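Mandport Shared Workshop
Minutes, gripper build group
Friday, 7 p.m., back bench

Minutes of the June meeting were read and accepted with one correction: the spare power supply belongs to the workshop, not to the build group.

1. Arm and base

The arm is bolted to the new base plate and holds position at full reach. The shoulder joint still has some play. It was agreed to shim it before the next session and leave the elbow alone until that is done. Cable ties on the forearm are to be replaced with a sleeve. The person bringing the sleeve will also bring the crimping tool back.

2. Simulation

The model was moved to the newer version of Dotaner and now opens without errors on the workshop computer. The cabinet is in the model too. Drawer depth was measured again and entered. The wrist view was put up on the monitor for the discussion of item 3.
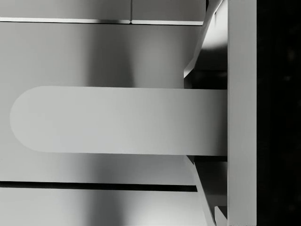
3. Finger shape

The group has to settle the finger shape before anything is printed. Two proposals were on the table, the present one and a hooked one. In favor of the present one, the rounded end should be less likely to catch on a lip or scratch a panel, and a flat bar with no screw holes prints quickly. Against it, a smooth face may slip on the drawer fronts. The hooked version would pull better but needs support material and more sanding. A vote was taken and the present shape was kept, with a strip of rubber to be glued to the inside face. The hooked version stays in the shared folder under Pametti in case it is wanted later.

The model is plain gray all over. A request was made to color the fingers so they stand out from the cabinet. Agreed, low priority.

4. Test runs

Simulated runs of the drawer task will be left going overnight, with a target of 3,000 before the real arm is tried. Whoever starts them is to put a note on the monitor so the computer is not shut down. On the real arm, speed is to be held to 30 percent of maximum and the stop button kept within reach of the person at the bench.

5. Parts and money

The motor order from Sfakianakis has not arrived. If there is no word by the next meeting, the order will be canceled and the older motors used. Filament is low. Two spools of gray were approved from the general fund. A request for a second monitor was put off.

6. Other business

The bench vise is loose again. Members are reminded to sweep up after using the band saw, including under the table. The key to the tool cabinet goes back on the hook by the door and is not to be taken home.

Next meeting same time and place. Shoulder joint first on the agenda.

Meeting closed at 8:40 p.m.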